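课程:观察与绘图基础
小组:第4组(我、Hooman Kiani、Mojtaba Shokri、Siamak Hashemi)
指导:Ifor Parri 老师
地点:402 教室

# 一颗球的影子该怎么画

## 先说说为什么选了这么个题目

选题那天我们组其实是最后交表的。别的组有画楼梯的,有画自行车的,还有一组雄心勃勃要画整个 Brurkport 码头(佩服!),轮到我们的时候 Siamak 在纸上写了一个"球"字就递上去了。Parri 老师看了一眼,问:球的什么?我随口接了一句,球的影子。

就这么定下来了。我当时心里还挺美,球嘛,一个圆,底下一坨灰,两个下午画完收工。结果这个题目我们做了整整一个学期的后半段,光草稿就攒了40张,我现在闭上眼睛都能看见那坨灰。

题目最后写成了这样:在有颜色的布面上,怎么用铅笔和少量水彩让一颗浅色的球"坐"在桌上,不飘起来。所谓"飘",学过一点素描的人应该都懂,球画得再圆,影子不对,它就像个气球悬在那儿。

## 布置

桌面铺的是一块绿布,偏青的那种绿,后面再挂一块绿的当背景。为什么是绿的,说来很不学术:柜子里就绿的够大。Mojtaba 一开始强烈要求换成白的,说白布上影子最清楚,书上都这么摆。我们借来白布试过一次,影子是清楚了,可是球也快看不见了,于是又老老实实铺回绿布。

球是白的,表面有一圈一圈密密的小圆点,和高尔夫球差不多大。Hooman 觉得光滑的球更好画,我坚持要带点子的,理由是点子能帮我们看出球面往哪儿弯。这件事上我赢了,但代价是后来那些点子基本都归我画。 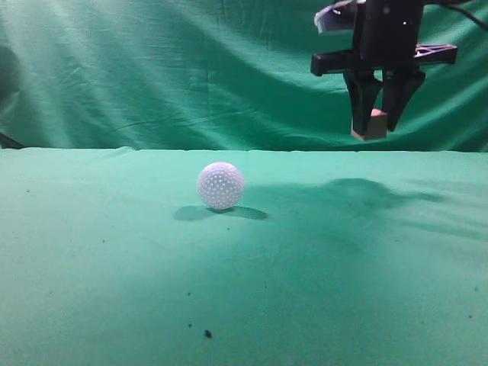

图1 绿布上的白球和它两侧拖开的影子,右上方是一小块浅棕色的木块

我们约定了几条规矩,写在这里,方便后面的同学照着做:

- 球放下以后就不再转它,点子的位置一变,画到一半的人会崩溃。
- 每次开工之前先把布拉平,但不追求完全没有褶。
- 画的人坐着画,不站起来换角度。
- 休息的时候椅子不要挪。(Siamak,说的就是你。)

## 第一轮:全军覆没

第一轮每人独立画,互相不看。画完贴在墙上,四张都飘。

我的问题出在轮廓。我先把球的边描得特别实,再去找影子,结果球像一枚贴纸。Hooman 的问题是影子画成了一个正圆,规规矩矩摆在球的正下方,好像灯就悬在球头顶上。Mojtaba 的影子颜色不错,可是他从头到尾涂得一样深,看着像球泡在一摊水里。Siamak 的最惨也最可爱,他把布上的每一道褶都画出来了,影子反而忘了。

Parri 老师那天下午三点过来转了一圈,没怎么评价,只让我们把画倒过来看。倒过来以后毛病特别明显,我的那张简直没法看。他又说了一句话我记在本子上了:先画球碰到桌子的那一点。

## 第二轮:从接触的地方开始

这一轮我们改了顺序。先在纸上点出接触的位置,在那里压下最深的一笔,然后往两边慢慢放松,最后才把球"长"上去。听着别扭,做起来也别扭,头几张我连球的大小都控制不住,有一张画得跟柚子似的。

不过影子一下就对了!最深的地方紧贴着球,越往外越淡,边缘不用收死,拿纸巾轻轻带一下就行。Hooman 还发现影子的形状根本不是圆,是一个横着拉长的扁片,两头都伸出去,而且伸得不一样远。我们为此争了半节课,有人说是布不平,有人说是自己坐歪了,最后大家轮流坐到同一把椅子上看,才承认它就是一长一短。

颜色也是这一轮开始认真弄的。我原来以为绿布上的影子就是绿加黑,调出来脏得要命。后来换成绿加一点点灰紫,兑很多水,薄薄铺两遍,舒服多了。白球本身也不能留纯白,上半边留亮,下半边压一层很淡的冷灰,带一点点紫。我们用的是 Perel 的便宜水彩和学校发的铅笔,没有什么特别的工具,纸倒是浪费了不少。

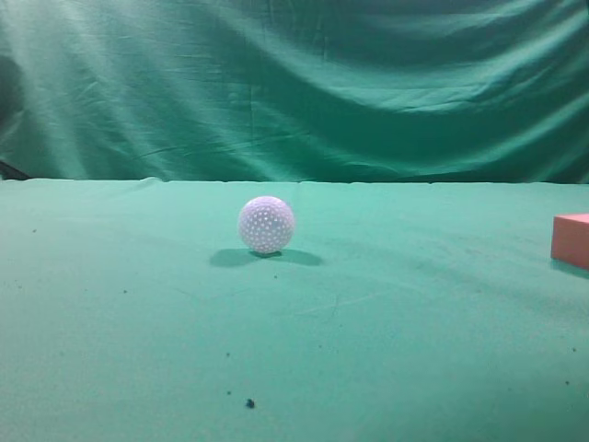

画影子画久了,我最大的毛病变成了只盯着一个东西画,画面别的地方全是空气。Parri 老师建议给球找个参照,随便什么,方的最好。所以我后来的几张都会把右边那块粉色的方块带进来,哪怕只露出左边一截。它的顶面浅一点,朝着我们的那面颜色深一点,偏珊瑚色,边又直又干脆,跟球正好是两种脾气。它底边有一道很淡的暗影,我第一次画的时候完全没画,方块立刻就浮起来了,跟第一轮的球犯的是同一个毛病。补上那一道以后,方块落下去了,连带着球也显得更稳。中间那一大片绿布我没有涂满,只扫了几笔浅浅的明暗,够了。

## 关于那些小圆点

单独开一节讲点子,是因为我在它们身上花的时间比影子还多(活该)。

最早我是一个一个数着画的,画到一半就乱了,越补越密,球看起来像长了疹子。Mojtaba 翻了翻他从 Pretbridge 图书馆借的一本旧教材,索书号2246,里面教人画草莓籽,说中间的画清楚,到了边上就放松,只留个意思。我们照搬到球上,居然很合适。球中间的点子画圆一点、清楚一点,越靠近轮廓越扁越挤,最边上几笔带过。

还有一个小经验:点子一定要在球的明暗铺好之后再画。先画点子再上水彩,铅笔会被水带花,我毁过一张相当满意的,为此郁闷到晚饭。

## 组里的分工和吵架

按要求要写分工,那就照实写。我负责点子和这份报告,Hooman 负责影子的形状,Mojtaba 调色,Siamak 负责背景的布褶和最后的装裱。吵得最凶的一次是星期五,为的是背景那块布要不要画细。Siamak 画布褶是真的好,他当然想画细,可是一画细,眼睛就全跑到后面去了,球没人看。折中的办法是后面的褶只用大块的深浅交代,桌沿那条横线画清楚一小段,其余虚掉。Siamak 不太高兴,但成品出来他自己也说行。

隔壁组的 Gholamreza Naseri 过来帮我们看过两次,他眼睛很毒,一进门就指着我那张说,影子右边短了。我拿尺子比了一下,还真短了,改完又多花了一晚上。

## 还没解决的

布面的质感我们没做出来。绿布看着有点细细的绒感,我们试过干笔擦、试过橡皮提、试过在纸背面垫砂纸拓,前两种太假,第三种把纸磨破了。Hooman 想在七月的展示之前再试一次彩铅叠在水彩上面,我没意见,反正点子不用我重画就行。

另外就是影子外缘的那一圈,铅笔稿里过渡得很自然,一上水彩就容易留下水痕。目前的土办法是趁纸还潮的时候下笔,手要快,成功率看心情。装裱好的三张成品放在 402 的文件柜上层,外面包着 Parsa 文具店的牛皮纸,想看的同学找 Siamak 拿,看完请平放回去。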